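**To:** Timton Kitchen & Table list
**From:** Ziad Awad
**Date:** Sunday, April 30, 2023
**Subject:** Re: Which white surface for the serving corner?

Dear Nuala, dear all,

Thank you for your message, and excuse me that I answer after so many days. I wanted to try some things at home first and not write only from memory. I quote your questions so that everybody can follow.

> Nuala Cronin wrote:
>
> Hello list,
>
> I am redoing the corner where we plate the food and put out the tea things. At the moment it is an old wood counter with a lot of scratches, and every drop of beetroot stays in it forever. I would like something white and easy to wipe. My questions:
>
> 1. Tray with an edge, or flat board without one?
> 2. If it has an edge, should the edge be a different color?
> 3. How do you keep the white part white?
> 4. Does anybody have the Hayes one, and is it worth the money?
>
> I have room for one large piece or two small ones. My sister says two small ones, but she does not have to clean them.
>
> Nuala

I take your questions in your order, with one more at the end which you did not ask.

**1. Tray or flat board**

I prefer a low edge. I used a flat board for two years, and when a cup tipped over, the tea went directly to the floor and under the cupboard. With an edge, even a very low one, you have a few seconds to find a cloth. The disadvantage is the corner, where crumbs collect. If the corners are rounded you can clean them with one finger in a cloth. If they are sharp you need a brush or a wooden stick, and after a month you stop doing it. So my advice is: low edge, rounded corners. I would pay more for the corners than for the material.

Fiachra Heffernan wrote on this list last September that he would never have an edge, as he rolls dough on the same place. He is right for dough. But you wrote plating and tea, and for this I stay with my opinion.

**2. The color of the edge**

Before, I thought it was only decoration. Now I think a darker edge is useful, especially for people who do not see so well. My mother puts her glass down by looking for the border, and on an all-white tray on a light counter she cannot find it. She has already dropped one glass. A gray border is enough. It doesn't need to be black or red. Black shows every bit of flour, and red looks to me like a canteen.

I like best a gray which goes a little to blue, with a white inside. The band should be narrow and the same width on all sides, so that it looks calm when it lies on the table. It also makes the white look cleaner than it is, which I count as an advantage.

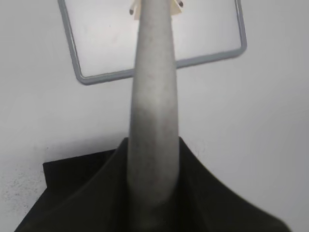
**3. Keeping the white part white**

The white inside is not difficult if you do it every day, and very difficult if you do it every week. This is my routine:

- Wipe with warm water and a drop of dish soap after each use. Dry it with a second cloth.
- For tea and turmeric, make a paste of baking soda and water, leave it for ten minutes, and wipe in circles with a soft cloth.
- Do not use the green side of the sponge. It takes away the shine and after that the stains go in faster.
- Where the white part meets the border there is often a small line. Dirt likes this line. I go along it with an old toothbrush on Sunday evening.
- No bleach on anything where you don't know what the surface is made of. I made one tray yellow this way.

Somebody recommended to me the Vosaten cleaning cream. I bought it and I don't see a difference to the baking soda, except that it smells of lemon. Sang Hà uses it and is happy, so maybe I did something wrong. Sang, if you read this, how long do you leave it on?

**4. The Hayes**

I don't own it, but Rania Zein has the large one and I used it in her kitchen for a whole weekend when we cooked for her daughter's engagement. It is heavy and it stays where you put it. This I liked very much. I did not like to carry it to the sink, which needs two hands and a free path. Also it did not fit flat into my sink at home when I borrowed it — I had to wash one half, turn it around, and wash the other half, with water running down my sleeve.

The Vodance is lighter and cheaper. It slides on a smooth counter when you push a plate on it. A damp cloth underneath helps, or a piece of the rubber net that people put below carpets. I cut mine a little smaller than the tray so that it doesn't look out at the sides.

If you have only one place and you never move it, take the Hayes. If you want to carry the cups with it, then no.

**5. One large or two small**

I am sorry, but I agree with your sister. With two small ones you can keep the wet things on one (kettle, milk, spoons) and the dry things on the other (bread, sugar, napkins). When guests come you carry one to the table and the other stays. You will clean two, this is true, but each one fits in the sink, and for me the washing is quicker than with one large.

Please measure the depth of your counter before you order. I forgot the socket on the wall, and my first tray could not go fully to the back because of the plug. I also suggest that you cut a piece of cardboard in the size you want and leave it on the counter for some days. Put the cups on it and cook normally. After three days I knew that my cardboard was too wide, and I saved the cost of sending a tray back.

About the scratched wood underneath: you don't have to repair it if the trays cover it, but put some oil on it first. Water gets under every tray, a little, and dry old wood drinks it. Let the oil rest overnight before you put anything on top. I used the plain oil for cutting boards, two thin coats, and wiped off what was left after each.

If you decide for the lighter one, write to me directly. I still have a large piece of the rubber net and can bring it to you when I am next in Timton.

With kind greetings,
Ziad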